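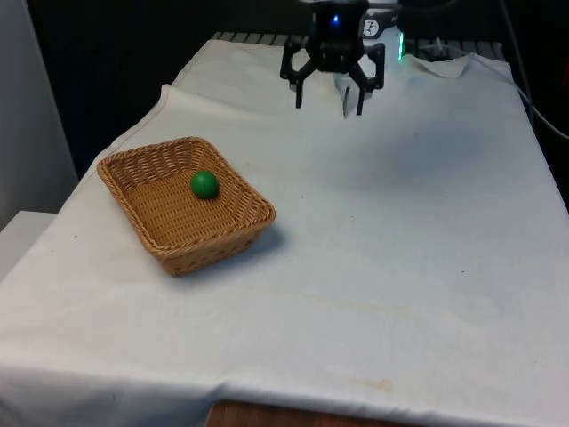
Green ball in the wicker basket, gripper open over the far end of the table.

Step 4: Score the trials

Save one still per trial, with the arm clear of the basket. Our Obi policy ran 400 trials, and Yolanda Pastor scored every one from stills like this.

Ball inside the rim counts as a success. Ball on the rim goes to Lucinda Lyons, who has opinions.

Hide the policy name from whoever is scoring. We skipped this in March and our favorite did wonderfully.

Rescore up to 10 percent with a second person. If the 2 of you disagree, keep both scores and report the gap.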